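The washing-up school

Anduver would like you to know that its robot learns the way a child does. I have raised two children, and neither needed 2,125 goes at a plate.

The firm's workroom in Clindodden is where the examples are gathered. Each is a recording of two arms handling dishes on a wooden table, a sponge in a green tray to one side. The learning system is then left to find the pattern.

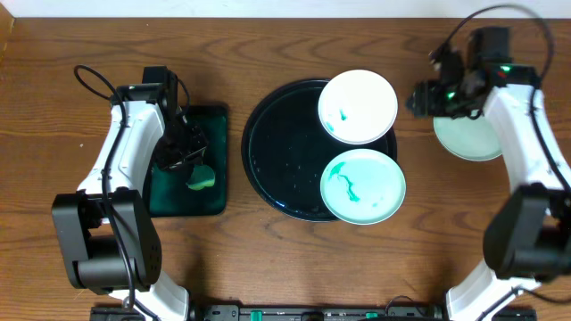 Maëlys Pons, who runs the sessions, is more careful than the brochure. A good shift gives her 90 recordings, she says, and she throws out about 50. Why those? "Hesitation, mostly. It copies that very well." So somebody's taste is already in the data before the machine has learned a thing, and I could find no written rule for it.

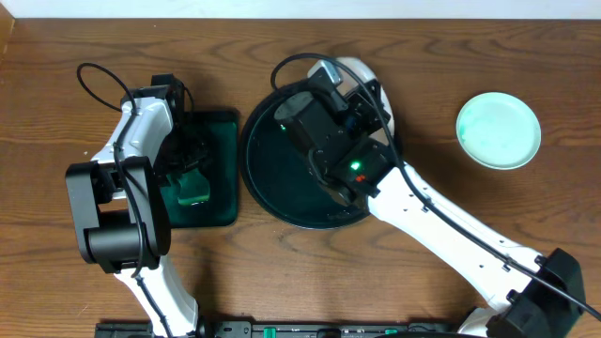 My larger doubt is the table. Same wood, same white wall, same trays. Pons agrees that a system raised here may know this table and little else. A trial in a second kitchen, at Lirlow, was promised for September. She would not tell me how it went. 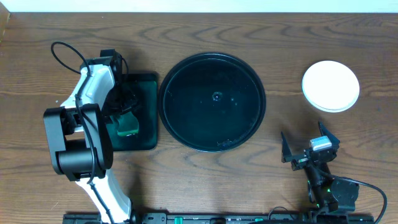
What the buyers hear

Gunawan, which sells the arms on to canteens, quotes a figure of 200 plates a shift. I asked to see them washed. I am still waiting for a date.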